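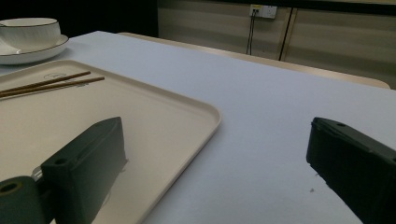 Reading time: 4 minutes

Tray Place Settings: Frequently Asked Questions

This page covers the setting of a single-person meal tray on a cloth-covered table. It applies to the Bruleck house standard and to the Borngate dining rooms, which use the same trays and cloths. Questions are grouped loosely by item.

Does the tray go on the cloth or on the bare table?
On the cloth. The cloth is laid first and smoothed from the center outward. A fold trapped under a tray will make it rock when a cup is set down.

Does the cloth have to cover the whole table?
No. A strip of bare tabletop along the far edge is acceptable. Leave cable openings in the tabletop uncovered if they are in use.

Which cloth color should be used with a cream or beige tray?
A pale, cool white. The tray reads as the warmer tone and its edge is easy to find. A cream cloth under a cream tray is permitted but makes the rim harder to see in low light.

Where do the chopsticks go?
Parallel, tips level, with a small gap between them. If no rest is supplied they may lie directly on the tray or across the saucer. Do not leave one on the tray and one on the cloth.

Do wooden chopsticks need to match?
In length, yes. Pair them before setting. Variation in grain is ignored. The Gallagher stock is 229 mm long and should not be mixed with other lengths.

Does the cup and saucer belong on the tray?
Either position is allowed. If the tray also carries a main dish, place the saucer on the cloth to the left. Check that it sits flat. A saucer resting partly on the tray rim will tilt.

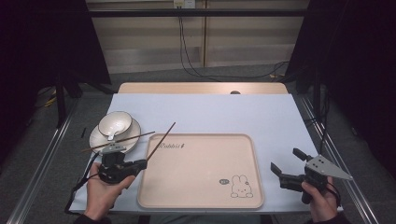 Rabbit tray with bowl, saucer and spoon to the left.

The tray has a drawing on it. Which way does it face?
Toward the diner. On the rabbit tray the word "Rabbit" belongs at the upper left and the face at the lower right, both upright from the seat. Turn the tray before loading it, not after.

May dishes cover the printed design?
Yes. The print is decorative and does not mark a position for anything.

Where does the spoon go?
In the bowl, if the bowl is set empty. Once the bowl is filled, move the spoon to the saucer unless the diner prefers otherwise. Short-handled spoons can slide under the surface of a deep soup.

How much should the bowl hold?
Fill to 80 percent of capacity at most. For the 600 ml Aleo bowl that is 480 ml. Smaller bowls follow the same proportion.

Can the tray be carried fully loaded?
Yes, with the bowl on the tray and centered. Cups travel separately. Put the chopsticks down last, at the table - they roll.

How are the trays cleaned?
Wipe with a soft damp cloth and dry immediately, including the inner corner of the rim. No scouring pads on printed surfaces. Stack no more than 4 high, with a paper sheet between each.

Who maintains this page?
Priya Ruiz-Ortega. It was last revised in May, when the entry on bowl capacity was added. Corrections to chopstick lengths should include a measurement in millimeters.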